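Visit report: demonstration collection at Wadent, Grusholm site
27 February 2020

Wadent opened its Grusholm site to outside visitors for one afternoon, by prior registration. The invitation covered the collection room, the review desks and a short session on storage formats. This report deals mainly with the first two, as the storage session repeated material already in the handout.

The site gathers manipulation examples for a learned policy the company calls Tevurier. An operator performs a task through the arm, the joint positions and camera streams are logged together, and the result is saved as one episode with a line of plain text stating what was asked for. No part of the motion is scripted. The policy is trained elsewhere and comes back to Grusholm only for evaluation, which was not scheduled during the visit.

The current task family is called Triệu internally. It covers tabletop picking and placing with household articles: fruit, foam shapes, smooth stones, dishes and baskets. Instructions are short, of the type "put the stone on the plate". The working surface is a grey cloth with a white check. Staff were asked whether the grid served as a calibration target. It does not. Calibration is done separately with a rigid board before a block of episodes begins, and the cloth was chosen from several patterned ones in order to vary the background between blocks.

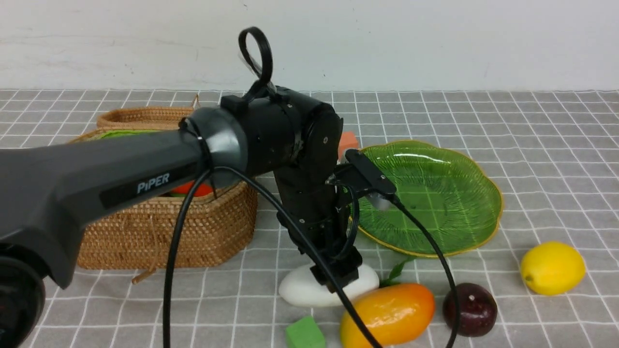

Approach height was the subject of most questions from our group. Operators are told to pause above the object before closing the fingers, long enough for the pause to register in the log but no longer. Early episodes had no such rule, and the recorded grasps varied so much in timing that the trained policy hesitated at unpredictable heights. The written procedure now fixes the pause at 4 frames. Episodes outside that limit are kept but tagged, and the training group decides whether to use them.

Translucent and glossy articles are included on purpose. Green glass is a known difficulty for the depth estimate, as the background pattern shows through it, and the review team would sooner have the failures represented in the set than excluded. The same reasoning applies to cables. They are routed to keep clear of the joints, but they do cross the view, and no masking is applied afterward.

Layouts are generated from a printed sheet. The sheet gives a zone for each article and leaves the exact position and orientation to the person setting the table. I asked how well this worked in practice. The answer was that people centre things without meaning to, and that the distribution of start positions has to be plotted at the end of each block and corrected in the next one. The plot for November was on the wall and showed a visible cluster near the middle of the cloth.

Each episode is then reviewed by 2 people working independently. They mark the start and end of the motion, confirm that the instruction matches what was done, and assign a grade. Disagreements go to the collection lead. Of 1444 episodes in the block under review, 81 had been sent up in this way. Most of the disputes concerned the end point: one reviewer stops the clock when the fingers open, the other when the arm has withdrawn. The guideline has been reworded twice and is still open to both readings, in my view.

The wrist view matters a good deal at this stage. From the main camera the forearm often hides the contact point, and the reviewers told us they settle nearly all grasp questions from the close camera. Its weakness is the opposite one. Near a tall article it loses the rest of the table, and a basket can fill much of the upper view with nothing to indicate what is inside it.
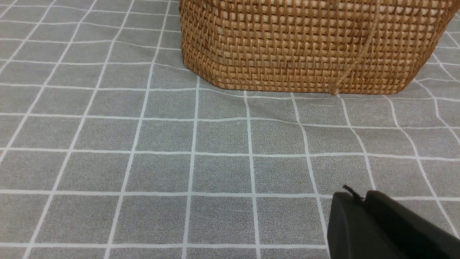
Nghĩa Ông
Collection lead, Wadent

The notes below were supplied by the author above and are reproduced at the end of this report with permission.

Baskets went into Triệu later than the fruit and were underestimated. The weave gives the fingers many places to catch, and cords and loose strands move on their own once touched. Operators should approach from clear cloth and keep the fingers close together until they are near the article. If a strand catches, finish the motion where it is safe to do so and mark the episode. Do not restart silently.

Smooth the cloth between blocks, not between episodes. Small wrinkles are acceptable and should stay in the data.

Visitors who requested the layout sheet will receive the current revision. The grading guideline is being rewritten and will be sent separately.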